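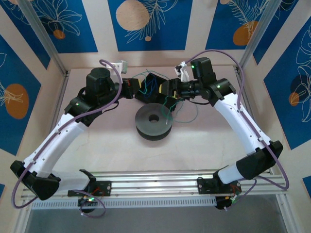 Two arms on one rail, with a spool on the work surface between them and a cable run along each arm.

Sorby Two-Arm Bench Practice Kit

Item 191
Usually ships in 3 working days
Sold by Holtlow, bench and cell supplies

If you have two small arms sharing a bench, you already know how much of the day goes into things that have very little to do with the program. A cable catches on an elbow. Somebody clears a fault from the far side of the room and doesn't see that a colleague has reached in for a dropped part. One shift leaves the work surface one way and the next shift finds it another way, and then everybody spends a happy half hour arguing over whose fault the missed pick was! We put the Sorby kit together for rooms like that, and we're very fond of it.

At heart it is a set of written bench rules, printed on wipe-clean cards, along with the small hardware you need to follow them. It doesn't replace your risk assessment, and it won't make a cell compliant with any standard by itself. Please do the assessment first, with whoever signs for safety at your site, and then use the cards to keep the good habits going afterward.

What comes in the box

46 rule cards, letter size, punched for a binder
35 reusable cable ties with a soft lining
One roll of floor tape for marking the reach line
Two lockout tags with space for a name and a time
A bench log, bound, with a page for each working day
A laminated start-up sheet to hang by the power switch

The cards were written by Yaowalak Ongart, who spent many years setting up training benches before she joined us, and they were tried out on the benches at Thongdee until the wording stopped causing questions. She has a real gift for plain sentences. The start-up sheet went through more drafts than anything else we sell, mainly over what order to put the first few lines in.

A few of the rules, so you can see the style

Card 4. Before power goes on, move each arm by hand through its full reach, if your maker allows it, and watch the cable the whole way. It should never pull tight, and it should never hang low enough to meet the other arm.

Card 9. Tie the cable to the long segments and leave a loop at every joint. Check the loops again after any change of gripper.

Card 12. Where two grippers work close together, write down which one has the right of way. The other waits outside the shared space until it gets a clear signal.

Card 17. A green light tells you what its maker says it tells you. Look it up, write it on the card, and do not take it as permission to reach in.

Card 23. Loose wire on the work surface is either the part being worked on or it is a fault. The person starting the run decides which, and signs for it.

Card 31. Hands go past the reach line only with motion stopped and the tag hung. This includes quick jobs, and it includes the person who wrote the program.

There are blank spaces on most of the cards for your own speeds, names and part numbers. Use a grease pencil if the numbers change often, or a permanent marker if you'd like to discourage people from changing them.

Will it fit our bench?

Very likely. The rules don't depend on the make of arm, and the ties go around most small signal and power cables. For heavier cable, ask us for the wide ties, which are sold under the Kilier name and come in a separate bag. If your arms sit on separate stands instead of a shared rail, tell us when you order and we'll swap in the alternate cards for spacing and base checks at no charge.

Updates

The present card set is the second edition, dated Jun 28, 2023. Owners of the first edition can have the changed cards mailed to them free; just send the number printed inside the front of your bench log. We plan to look over the whole set again in October, and if your team has a rule that has served you well, we would dearly love to read it.

Ordering and questions

Chanida Somboon looks after orders and can put together a quote for several benches at once. Questions about the cards themselves go to Thanakorn Paisan, who is glad to talk through your layout before you buy (do have a sketch handy, even a rough one). Unmarked kits can be returned within 35 days. Once the cards have been written on, we can still exchange any that arrived damaged.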